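Wooden blocks, one tape square and a white table

Posted Oct 21, 2019

I'm on my third table top in this workroom and I finally have a few habits worth passing on (my Flillevby one is white, so every smudge shows!). First up, tape. I stick down a square of black tape wherever a stack is meant to go, and the blocks go back inside it.

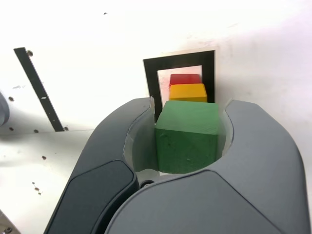

Anyway, the tape. Press the corners down with a spoon and it'll stay put for ages. I paid 98 cents a roll back in March and I'm still on the first one.

Painted blocks get a barely damp cloth, then 20 minutes on a towel. Never soak them, the paint goes dull and chalky.
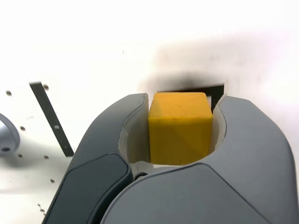 Lu wrote in to say that a little beeswax on painted wood works even better, as long as you buff it well, or the blocks slide right off each other.

I'll try that on the reds and greens first. For crumbs I use a dry pastry brush before any cloth touches the table, otherwise you're just making gray streaks. 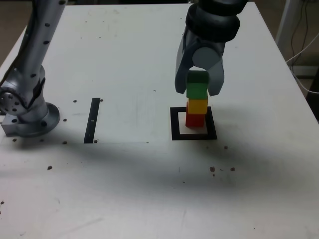 Scuffs are another story. Baking soda paste, small circles, rinse, done before the coffee's ready.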